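Unit 3: When the success rate lies
Notes by Thaís Bittencourt, revised in June

The Sosach cell was handed over with a log of 100 mug-hanging trials, 93 of them marked as successes. Josué Cordeiro went back through the log by hand and could support only 64. Treat the first figure as a claim by the people who wrote the software, and read the wrist views with the same suspicion.
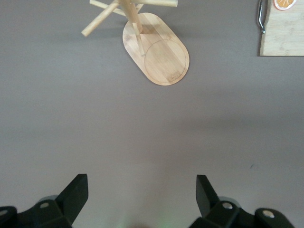

Both wrist views have the fingers open and a cutting board partly in view; the mug stand is in the first only.

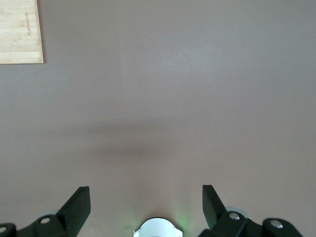
How did failed trials come to be logged as successes?

The controller wrote "success" when the release command had been sent and the fingers reported open. Neither signal says anything about the mug. A mug dropped short of the peg, or one never picked up at all, gave the same log entry as a mug hung properly. The Medeiros report calls this a "sensor limitation". I don't accept that wording. The sensor reported finger position correctly, and somebody chose to read it as task completion.

What Arkgate changed afterwards:
- finger width is checked after closing, before the arm lifts
- a trial with no final view of the pegs is logged as "unknown"
- "unknown" counts against the rate

The width check is weaker than it sounds. A handle gripped by its edge can pass it and still slip on the way over. Hukville has asked for a force threshold as well, but I have seen no data on how they would set it.

For next class: take one line from the log marked "success" and write down every way it could be false. Bring the raw signals, not the summary sheet.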